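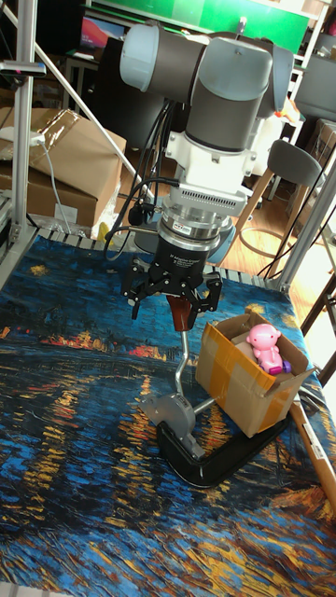 Temps de lecture : 2 minutes

J'ai visité en avril l'atelier de Sevaden, à Stavascombe, pendant leur après-midi portes ouvertes. Nous étions 20 visiteurs, divisés en deux groupes, et le mien a commencé à 14 heures. Je travaille chez Geerts, où nous réparons des lampes, des petits appareils de cuisine et parfois des jouets. Chez nous, presque tout le temps se perd dans des gestes simples : prendre l'objet, le tourner, le poser, chercher la bonne boîte. Je suis donc venu avec une question très pratique, celle de savoir si une machine peut déjà faire cette partie du travail à notre place.

Pejman Hashemi nous a reçus à l'entrée et nous a conduits directement vers la cellule où se déroule le projet Pakine. J'attendais quelque chose de plus propre, avec des vitres et des lumières rouges. C'est une table dans un cadre en aluminium, avec un bras articulé qui descend vers elle, et des cartons empilés derrière. La table porte une nappe imprimée d'un paysage de nuit au bord de l'eau, dans le style de Van Gogh, très chargée de bleu et de jaune. J'ai demandé pourquoi cette nappe. Hashemi m'a répondu que dans une maison les tables ne sont pas grises, et que les programmes qui trouvent bien un objet sur un fond uni le trouvent souvent moins bien sur un fond pareil. J'ai pensé à notre comptoir, qui est couvert de catalogues, et j'ai compris.

Les objets sont choisis dans le même esprit. Il y a un carton ouvert entouré de ruban adhésif, avec un petit jouet rose assis dedans, et à côté un objet à manche brun, tige de métal et articulation grise, que chaque visiteur a nommé autrement. Mon voisin disait levier, moi je disais lampe. Pour la machine, le nom importe peu. Elle doit savoir par où le prendre, et c'est là que commencent les difficultés.

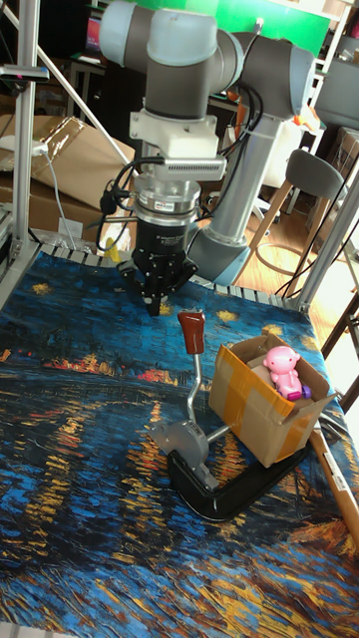 Un manche arrondi, par exemple, offre peu de surface aux doigts. Une personne corrige sa prise sans y penser, avec le pouce. Le bras, lui, doit mesurer la force au poignet, comparer avec ce qui était prévu, et décider s'il continue. Hashemi nous a expliqué qu'ils ont enregistré 1165 essais depuis le début de Pakine, et que les essais ratés sont gardés avec le même soin que les autres. Ils peuvent faire jusqu'à 300 essais dans une bonne semaine, mais il a ajouté que les bonnes semaines sont rares - il faut changer des pièces, recommencer des réglages, remettre les objets en place.

Remettre les objets en place, c'est encore un travail d'homme. J'ai noté cela dans mon carnet et je l'ai souligné, car c'est exactement la tâche que je voudrais donner à une machine. Pendant la démonstration, j'ai trouvé le mouvement lent. Le bras descend, attend, descend encore un peu. Une dame du groupe a demandé si on pouvait l'accélérer, et on lui a répondu oui, mais pas avec des gens si près de la table.

Sur les tâches de maison, les réponses étaient prudentes. Vider un carton dont on connaît le contenu, cela devient possible. Plier une nappe comme celle qui couvre la table, ils ne l'essaient pas encore. Et ranger un tiroir où tout est mélangé, Hashemi a souri et il a passé à la question suivante.

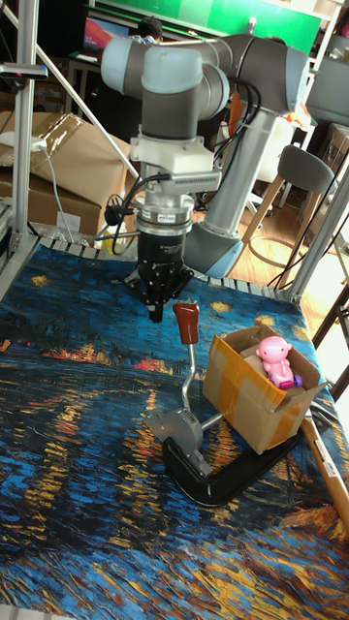 Pour Shahab Safavi, on pose la question à l'envers quand on demande si le robot sait ranger une cuisine. Il faudrait demander combien de fois de suite il sait faire un seul geste avant que quelqu'un doive intervenir, et payer la machine selon ce nombre. Il a dit aussi qu'un atelier comme le nôtre aurait plus de profit avec un bras qui présente toujours la même pièce au même endroit, et un réparateur assis en face.

Cette remarque m'a occupé pendant tout le retour. Chez Geerts, nous n'avons presque jamais deux fois la même pièce dans une journée. Le lundi d'un grossiste serait peut-être un meilleur client que nous. D'un autre côté, trier les câbles et les chargeurs qui arrivent dans des caisses, c'est un geste répété, et je n'ai pas pensé à en parler sur place. J'ai écrit à Sevaden pour demander s'ils accepteraient une caisse de nos câbles pour un essai. J'attends la réponse. 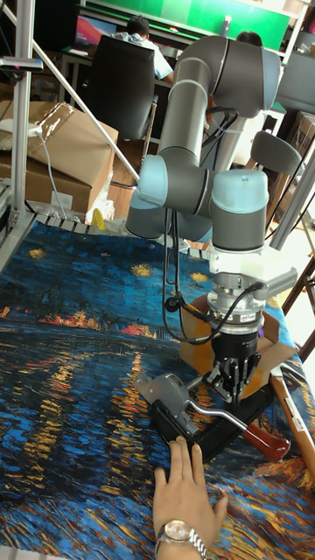
La cellule du projet Pakine : la pince au-dessus de l'objet à manche, une main posée sur la nappe.

Pour les personnes qui veulent y aller : l'atelier est au rez-de-chaussée, l'entrée se fait par la cour, et il faut s'inscrire avant, parce que les groupes sont petits. On peut poser des questions pendant les essais. Prévoyez une veste, il fait frais dans la salle, et gardez du temps pour la fin, quand les groupes sont partis et que les gens de l'équipe parlent plus librement.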